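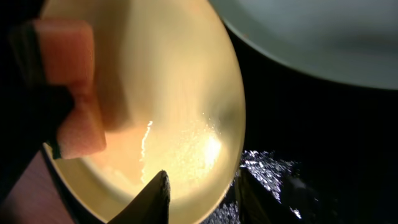
Dishes came up first, as they did last time and the time before. The kitchen subgroup reported that the sink at Hopkin House has been reached by daylight on two occasions since the last meeting, and that both were greeted with surprise. The supply question was then raised: the cream-yellow plates with the darker gold band, one of which was under a pink sponge, are the set we all eat from, and they are getting harder to replace. Members agreed that the band is the nicest thing in the kitchen and that it would be a shame to scrub it off. It was resolved that the gold plates get the soft sponge only. The steel wool is for pans and for people with strong feelings about pans.

Minutes of the house meeting, Hopkin House, May 16, 2024
Held in the dining room, the living room being full of bicycle.
Present: 12 residents. Apologies: one, by text, from upstairs.

Minutes of the previous meeting
Approved with one correction. The word "voluntarily" was struck from the sentence on oven cleaning.

Sponges
A long item. The house currently owns pink sponges, green sponges and something gray under the sink that was once one or the other. A motion to give each color a job was carried: pink for plates, bowls and glasses, green for counters and the stove. The gray one will be put out with the trash, and a resident who spoke in its defense asked that this be recorded.

It was also asked whether a sponge may be left lying in the bottom of the sink. It may not. It goes in the little rack. The little rack has been there since September.

Dish soap
The Prulen refill is finished. The house went over to it to save money, and did, mostly by using very little of it because the pump sticks. The other candidate was Skullamix, which one resident brought home from a hardware store and which took the grease off the roasting pan and also the picture off a souvenir mug. The owner of the mug spoke for some time. Skullamix was voted down for the kitchen and up for the garage floor. We will buy another jug of Prulen and a new pump.

Soaking
The meeting returned to the subject of soaking, on which this house is never likely to agree. One side holds that a plate with dried egg on it needs time and hot water. The other holds that a plate with dried egg on it, sitting in cold water overnight, is a plate that somebody has gone to bed on. After discussion the following was adopted:

Soaking is allowed for one hour.
The person who starts a soak finishes it.
Cereal bowls do not need to soak. They need to be rinsed when the cereal is gone.
A fork standing in a mug of water is not soaking and will be treated as abandoned.

Rinsing and drying
Complaints were heard about plates that go back in the cupboard with a film on them. Several people recognized their own work and said so, which the meeting appreciated. Plates are to be rinsed front and back under running water and stood in the Okilon rack to drain. Bowls go upside down on the top shelf of the rack and not inside one another, where they hold their water like a grudge. The dish towel with the lemons on it is for dishes. It has been seen in the company of the dog.

Dishwasher fund
The fund stands at $231. The cheapest machine anyone has found would need that plus a good deal more, along with a cabinet we would have to lose and a plumber we would have to find. The proposal to put in another $100 from the household account was debated. Those in favor pointed to the hours. Those against pointed out that the same people who don't wash plates would not load them either. The motion failed by one vote, and the fund stays where it is, in the coffee can.

Rota
The new rota goes up on the refrigerator tonight. Two people to a shift, one washing, one drying. Swaps are fine if both names are changed on the sheet in pen. Swaps agreed to in the hallway do not exist. Whoever cooks is off dishes that evening, but toast has been ruled not to be cooking, and so has opening hummus.

Any other business
The drain smells. Baking soda and vinegar were recommended by four people at the same time. One of them will do it.

The missing saucepan lid has been found on the houseplant by the back door, where it was catching drips. A saucer will take over.

A request for quieter bowl stacking after eleven at night was noted, and so was the reply that it is the cupboard door. The hinge needs a screw. There are screws in the drawer with the takeout menus.

Next meeting to be set on the refrigerator. Whoever was on dishes tonight was excused early to go and do them.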